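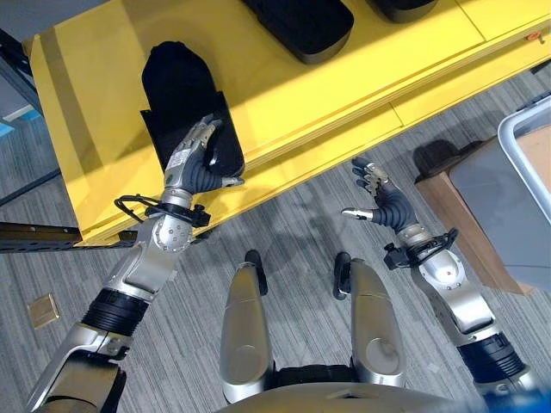

Davdale sorting room opens again with yellow shelves and white trays

By Iwona Sobczak
October 14, 2020

The sorting room of the Honada clothing and shoe exchange in Davdale is open again after a closing that lasted from June. People can bring shoes, bags and small soft goods to the side entrance on Zedmont Street, and they can take home what they need from the shelves in the front hall.

The biggest change is in the way the things are put in order. Before the summer everything came to one long table, and the shoes were often separated from each other before they reached the hall. Now the soft black and dark items, which are the most difficult to tell apart, go first on a wide yellow shelf. The yellow color was chosen by the members after a vote in June. A black bag or a black shoe is easy to notice on it, also in the evening when the light in the room is weak.

The floor has a gray striped carpet. Some members wanted hard tiles, but the carpet was kept for its low cost and also because the room is directly over the reading room of the Jabłońska library, where people had complained of the noise.

After the first look, shoes are moved to trays. Each pair stays in one tray until it gets its card with the size. The exchange asks visitors not to take shoes from the trays in the sorting room, even if they see the right size, and to wait until they are in the hall.

Last year the exchange received 1092 pairs of shoes, and 214 of them were for children. Many pairs were in very good condition. The members say that winter shoes are needed most at this moment, especially in men's sizes, and that there are already enough summer sandals for the next season. Sandals will still be accepted, but they will be kept in storage until spring.

The white plastic trays have a divider, so the narrow part can hold a pair of shoes and the wider part stays free for other small things. The exchange bought 80 of them with the money from the spring book sale, and they can be washed in the sink with ordinary soap.

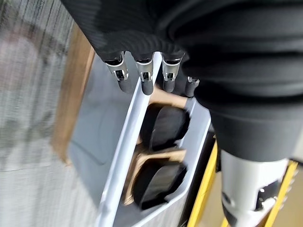

What to bring and when

Shoes should be clean and tied together or put in one bag. Bags should be empty, with all pockets checked. The exchange can't accept ski boots, skates or wet things. One household can bring up to ten items in a visit.

The sorting room is open in the mornings from nine to noon, and the front hall stays open until six. The hall has space for 200 pairs, and when it is full, new donations wait in the sorting room. Questions can be left in the gray mailbox next to the side entrance.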